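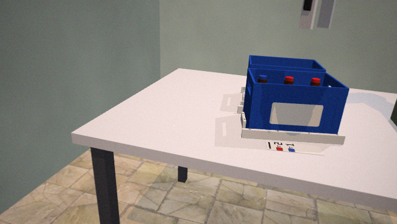 Praktikum Lernende Systeme
Handout 4: Sammeln von Demonstrationen in der Simulation

1. Worum es geht

In der letzten Einheit haben wir gesehen, wie eine Strategie aus Beispielen gelernt wird. Heute beschäftigen wir uns mit der Frage, woher diese Beispiele kommen. Wir arbeiten mit der Aufgabe "Flaschenkasten" aus dem Projekt Pustura. Der Roboterarm soll Flaschen von einem blauen Kasten in den anderen umsetzen. Wie viele Flaschen von welcher Farbe es sein sollen, steht auf einem kleinen Schild vor den Kästen, zum Beispiel Rot = 2 und Blau = 1. Flaschen in anderen Farben bleiben stehen.

Als Demonstration bezeichnen wir eine vollständige Aufnahme vom Startzustand bis zum Loslassen der letzten Flasche. Gespeichert werden die Kamerabilder, die Gelenkwinkel, die Öffnung des Greifers und der Text der Anweisung. Eine Aufnahme darf höchstens 400 Schritte haben. Längere Aufnahmen werden von Pralel automatisch abgebrochen.

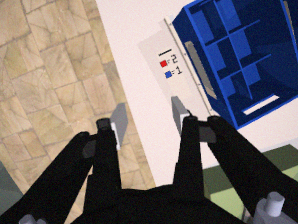 Illen, November 2022

2. Ablauf einer Aufnahme

Bitte arbeiten Sie in Gruppen zu zweit. Eine Person steuert den Arm, die andere führt das Protokoll. Nach zehn Aufnahmen wird gewechselt.

Vor dem Start wird die Szene neu gewürfelt. Dabei ändern sich die Belegung der Fächer und die Zahlen auf dem Schild. Lesen Sie zuerst das Schild und tragen Sie die Zahlen in das Protokoll ein, erst danach bewegen Sie den Arm. Fahren Sie den Greifer von oben an die Flasche heran und schließen Sie ihn am Hals. Die Trennwände der Kästen sind dünn, und ein schräges Anheben führt fast immer zu einer Kollision.

Wenn eine Flasche umfällt, beenden Sie die Aufnahme und markieren Sie diese mit "F". Nicht löschen! Die fehlerhaften Aufnahmen brauchen wir noch für die Übung 6.
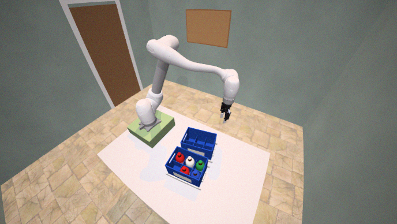

Schwieriger ist die Entscheidung bei kleinen Korrekturen. Wer den Greifer über dem falschen Fach anhält und dann zum richtigen weiterfährt, hat keine schlechte Demonstration gemacht. Solche Korrekturen sind für das Lernen sogar nützlich, solange sie kurz bleiben. Lange Pausen ohne Bewegung sollen Sie dagegen vermeiden, denn das Modell lernt auch das Warten.

3. Bestand und Auswahl

Im Juni wurden im Labor Widmer 2557 Aufnahmen gesammelt. Nach der Durchsicht sind davon 2110 im Trainingssatz geblieben. Die übrigen waren mit "F" markiert oder das Protokoll stimmte nicht mit dem Schild überein.

Aufgabe bis zur nächsten Sitzung: Lesen Sie die Protokolle Ihrer Gruppe durch und prüfen Sie, ob alle Kombinationen von Zahlen vorkommen. Fehlende Kombinationen notieren Sie auf der Rückseite des Protokollblattes.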